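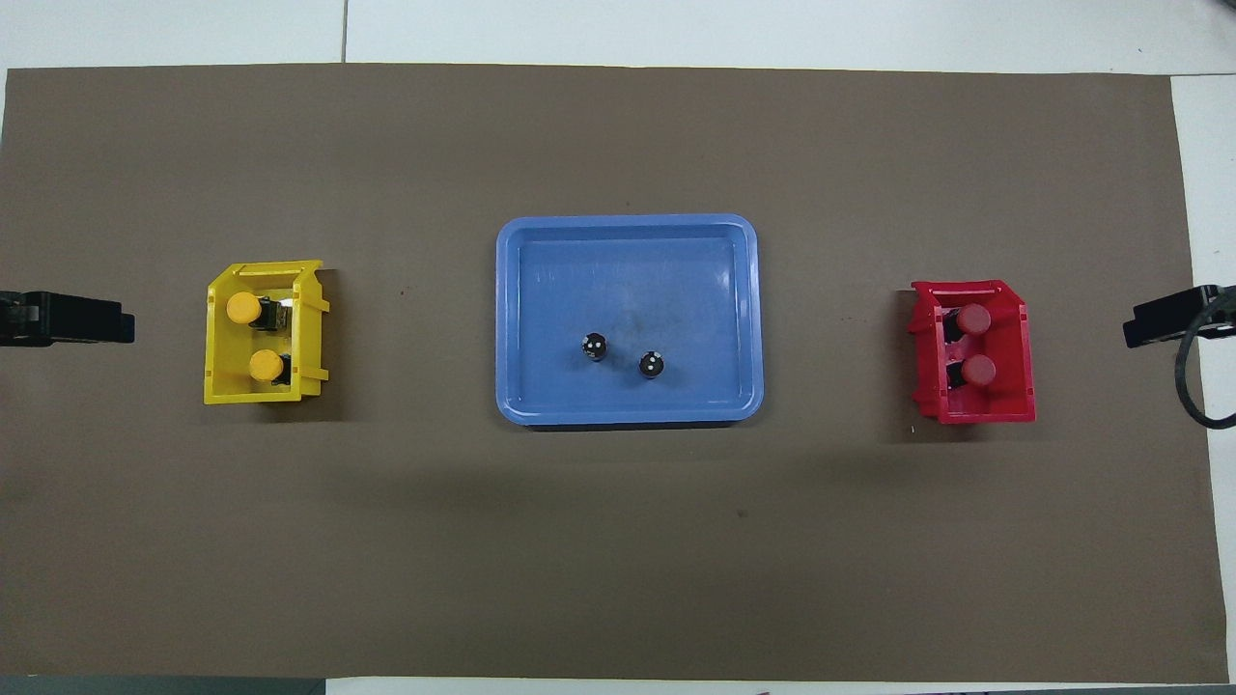
The reorganization of the small-parts area at Tavlow began in May and is now largely complete. This post records the arrangement adopted and the considerations behind it, as several members of the workshop have requested a written account.

Sorting is carried out on a white table covered with a sheet of brown paper. The paper is replaced when it becomes worn or marked. Earlier attempts with a cloth covering were abandoned, as small pieces caught in the weave and were carried off when the cloth was shaken out.

The containers are placed in a single row across the paper. Yellow-capped pieces go in the yellow plastic bin, and they are to be laid on their sides with the caps facing the same way. The light blue tray in the center is reserved for parts awaiting a decision. It is larger than the bins, and its rounded corners and raised rim make it suitable for small black cylindrical pieces, which roll readily on a bare surface. The tray shows some scuffing on the floor and will remain in service.

Armindo Godinho proposed that the tray be cleared at the end of each Sunday session, and this has been adopted. Pieces that cannot be matched are recorded in the ledger by shelf number. The ledger presently holds 465 entries, of which 34 remain unresolved. Members are asked to consult it before ordering replacements from Pratulico.

Labels for the lower shelves are still outstanding. Shelf 9 should not be used until its bracket has been repaired.

Comments

Nima Parsa
Could the paper be taped at the corners? Mine slides whenever I lean on the table.

Kourosh Farahani
I have two pieces at home that belong in the yellow bin. I will return them on Sunday.

Esmaeil Pakzad
Please confirm whether the old Bahrami drawers are to be kept. They are heavy, but the runners are still good.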